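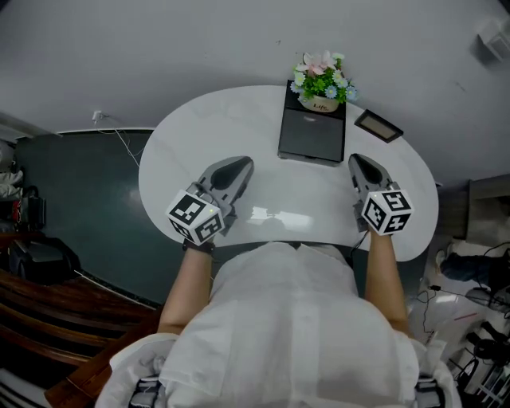 Zasham build log: calibration, clocks, and why the table stayed

5/4/23

The Rirkatley robotics club meets twice a week during the semester. Zasham is the manipulation half of what we are entering at Brostavia this year. The other half is a mobile base that a different group is building, and I won't cover it because I haven't touched it since March.

For anyone who missed the previous post: we record a person doing a task with two hand-held grippers, then try to get an arm to repeat it. The person sits at the white oval table with one gripper in each hand. A marker cube is mounted on each gripper, and the pose of the gripper comes from whichever faces of the cube the overhead view can see. That's the whole tracking system. It is cheap and it has all the problems you would expect from something cheap.

Marker cubes

The first problem was cube geometry. A single flat marker gives a decent position and a poor orientation, and when it is seen nearly face-on the orientation can flip between two solutions from one sample to the next. With two faces in view the ambiguity mostly goes away. So the rule for the operator is to keep the wrists turned enough that the overhead camera gets two faces per cube. This sounds easy to follow. Reaching toward the far edge of the table is fine. Pulling something back toward your chest is where people tuck their elbows in and drop a face.

I wrote a check that runs after each recording and reports the longest stretch with fewer than two faces on either cube. Anything over 20 samples gets thrown out. Of the 81 recordings we had at the start of the week, 13 failed on that rule. Nine of those were the same task, the pull-back one, so we rewrote the task. The object now moves sideways.

The second problem was the offset between the cube and the fingertips. I had been using the number from the CAD model. The printed mount does not match the CAD model, because printed parts never do, and the cubes were glued by hand on top of that. The fix was to press the fingertips into a fixed dimple, rotate the gripper through as many angles as the wrist allows, and solve for the point that stays still. Left and right came out different. They now have separate calibration files, and the files have the side in the name after one bad evening when they were swapped.

If you take the cube off, you redo the calibration. There is a strip of tape on the storage bin that says this.

Glare

The tabletop is glossy. With the ceiling lights on there is a bright patch on it that moves when you move the camera, and if a cube passes between the camera and the patch the exposure drops and the dark squares go to mush. I tried a matte cloth on the table first. It worked for detection and was terrible for everything else, as objects dragged it around. Locking the exposure was better. We set it once at the start of a session with both grippers held over the brightest part of the table, and then leave it alone.

The cost is that the view from the grippers looks dim when you point them down the corridor. We don't use that part of the picture for anything so far.

Clocks

Each gripper camera keeps its own time and so does the overhead one. For a while I lined them up by hand, looking for the moment when the fingers close. 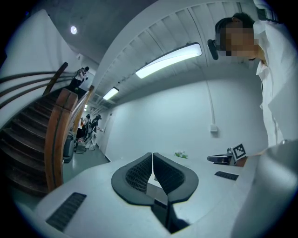 That was good enough for watching playback and useless for training. A small error in alignment means the policy learns to close the fingers before it gets to the object, and you see exactly this on the arm: it arrives already pinched and pushes the thing away. I blamed the model for most of a week.

The current method is a start signal. The operator opens and closes both grippers three times before each recording, with a pause in between. The finger width is logged, and the visible gap between the fingers can be measured from the gripper camera, so I cross-correlate the two and take the peak. It adds a few seconds to each run. A hardware trigger would be the right answer, and the boards we have from Avotiņš do have a sync pin, but it is not broken out to a connector and I'm not soldering to it this close to the deadline.

Drift over a session turned out to be small enough to ignore if recordings are kept short. I haven't tested long ones.

Operator notes

These are mostly for the new members, who asked for them in writing.

Finger pads get wiped before a session. Check the mesh for lint.
Don't lift a gripper by its cube. See above about calibration.
Route the cable so it leaves the table toward you, and give it slack before you sit down.
Do the open-close start signal even on a practice run.
If you stop in the middle of a task, say so in the log and start a new file. Don't continue the old one.

Remaining before Brostavia

Re-record the failed set with the sideways version of the task. Retrain with the corrected timing. Get the base group to tell us the final mounting height for the arm, which I have asked for in the channel and will ask for again. The calibration script needs its arguments documented too - right now it takes four and two of them are ignored.

The code is in the club repository under the zasham branch. The README is out of date from the section on camera setup onward.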